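Borrifador Pullau: avaliação depois de um mês de uso

Comprei o borrifador da Pullau em junho para limpar as mesas da nossa sala comum, que são redondas, brancas e brilhantes. Mostram tudo: dedada, marca de copo, risco de pano mal torcido. O anterior, um Drirna, pingava pelo gatilho e deixava uma poça em volta da base.

O corpo é verde, cilíndrico, e o bico fica num tom parecido, um pouco mais claro. Cabe bem na mão, mesmo com luva. 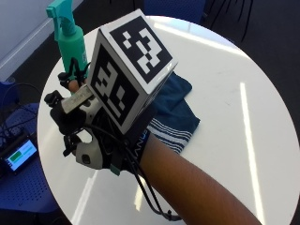

Serve para álcool ou só para água com detergente?

Usei com os dois, sempre diluídos, e a vedação não mudou. Produto com cloro não testei.

O gatilho é macio e o jato abre bastante. Para uma mesa bastam 2 borrifadas; mais do que isso e o pano só espalha. Quem tem mão pequena talvez ache o curso do gatilho comprido.

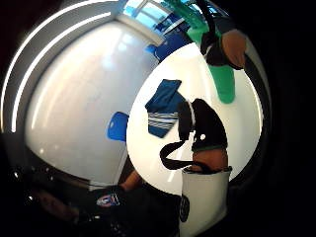
Quanto ao pano, fiquei com o azul listrado da Wodex, dobrado em quatro. Absorve bem e solta pouco fiapo, mas as listras têm uma trama mais áspera, e no acabamento uso o lado liso. Lavo a cada 15 dias — devia ser mais. Zarmeena Bajwa, que divide a sala comigo, prefere papel e gasta quase 200 folhas por mês.

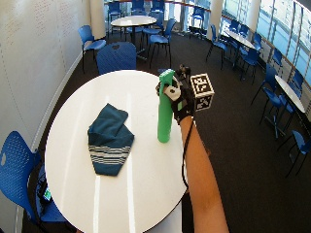
O ponto fraco é a altura. Em pé na beirada da mesa, com pouco líquido, ele tomba com um esbarrão, e já caiu no chão uma vez. Não rachou, mas o bico ficou meio torto e precisei reapertar. A Aidoo vende um modelo mais baixo, de base larga, que ainda não experimentei.

Compraria de novo, pelo gatilho. Para guardar em armário de prateleira baixa, meça antes.

Contato | © 2022 Todos os direitos reservados | Voltar ao topo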